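Zustico passa a fazer a manutenção das garras no local de trabalho da célula de Claderville

Novo plano de assistência dispensa o envio das mãos robóticas à oficina e fixa uma verificação semanal com objetos de uso comum

CLADERVILLE, junho – A Zustico, empresa de assistência técnica a equipamentos de manipulação, anuncia a entrada em vigor de um plano de manutenção no local para a célula de dois braços instalada no laboratório da Khalaf, em Claderville. O plano abrange os dois braços, as garras de vários dedos, a cablagem exterior e a mesa de trabalho, e substitui o regime anterior, em que cada garra era desmontada e enviada para a oficina da Zustico em Skokurstead.

No regime antigo, uma garra enviada para revisão ficava 7 dias fora de serviço. Durante esse período a célula trabalhava com um só braço, e todas as tarefas que exigem pegar num objeto pelos dois lados ficavam suspensas. Com a revisão feita junto à mesa, a paragem prevista é de quatro horas, incluindo a nova calibração.

"A maior parte das avarias que recebíamos na oficina não precisava de oficina", afirma Catherine Kerr, responsável pela assistência técnica da Zustico. "Eram tendões com folga, parafusos de junta desapertados e pontas de dedo gastas. Trocam-se no local, desde que as peças estejam lá e que se saiba em que estado a garra ficou da última vez."

O plano prevê uma revisão a cada 800 horas de funcionamento. Nessa revisão, o técnico limpa as articulações dos dedos, verifica o aperto dos parafusos das placas de junta e inspeciona os cabos que correm por fora do braço, com atenção às curvas junto às articulações, onde o revestimento costuma ceder primeiro. As pontas dos dedos são medidas e substituídas quando o desgaste ultrapassa o limite indicado na ficha da garra. Os tendões são substituídos às 3.000 horas, independentemente do estado em que se encontrem.

Entre revisões, a equipa da Khalaf faz uma verificação semanal, à quarta-feira, antes do primeiro turno. A verificação segue sempre a mesma ordem: arranque a frio, movimento de cada dedo em separado, fecho completo sem carga e, por fim, preensão de objetos. Os valores de corrente dos motores são registados e comparados com os da semana anterior. Se houver um desvio acima da tolerância, o registo é enviado à Zustico e a célula passa a velocidade reduzida até haver resposta.

A montagem da mesa também foi revista. A célula usa uma mesa branca de tampo liso, com estrutura metálica da mesma cor, colocada sobre o pavimento de mosaico da sala. Na instalação inicial, os pés da mesa não tinham marcas de referência no chão, e qualquer deslocação obrigava a repetir a calibração entre os braços e o plano de trabalho. O novo procedimento inclui a medição da posição da mesa no início de cada verificação e o reaperto dos parafusos das pernas. Segundo a Khalaf, uma parte das falhas de preensão comunicadas no inverno tinha origem na mesa e não nas garras. 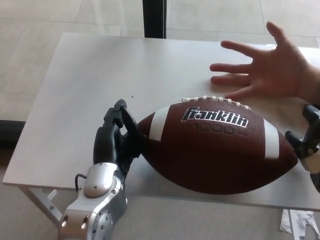
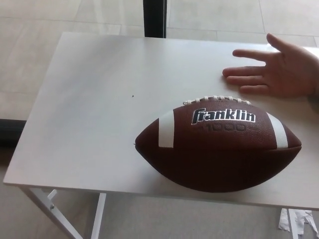 A última etapa da verificação semanal é a preensão a dois braços, que a Zustico considera o ensaio mais exigente do plano. Os blocos de teste fornecidos com as garras têm faces planas e paralelas e deixam passar folgas que só aparecem em superfícies curvas. Por essa razão, a equipa acrescentou à lista objetos de forma irregular, entre eles a bola de futebol americano da marca Franklin, segura pelas duas pontas, uma garra de cada lado. A superfície granulada da bola e o seu perfil afilado obrigam os dedos a assentar em ângulos diferentes, e uma articulação com folga nota-se na leitura do motor correspondente.

"Com um bloco, a garra fecha e o valor sai bem quase sempre", diz Agnes Mowat, responsável pela célula na Khalaf. "Com a bola vimos logo que o segundo dedo da garra direita puxava mais do que os outros. Era um tendão mal tensionado. Foi corrigido nessa manhã e voltámos a ligar a célula antes do almoço."

O ensaio é feito a velocidade reduzida, com um operador junto ao comando de paragem. A carga de fecho é limitada por software durante toda a verificação, e o limite só é retirado depois de o registo ser assinado.

Para apoiar o plano, a Zustico mantém em Claderville um armário de peças com pontas de dedo, tendões, parafusos de junta e um conjunto completo de cabos. O armário é reposto depois de cada revisão. As avarias que envolvam os motores ou a eletrónica da garra continuam a ser tratadas em Skokurstead, com fornecimento de uma unidade de substituição durante a reparação.

A formação da equipa da Khalaf ficou concluída antes da entrada em vigor do plano e incidiu na substituição das pontas, na leitura dos registos de corrente e na calibração da mesa. A Zustico tenciona propor o mesmo regime a outros clientes com células de dois braços e aceita pedidos de avaliação a partir deste mês.

Sobre a Zustico
A Zustico presta serviços de instalação, manutenção e reparação de braços e garras robóticas. Tem sede e oficina em Skokurstead.

Contacto para a imprensa
Catherine Kerr, assistência técnica, Zustico, Skokurstead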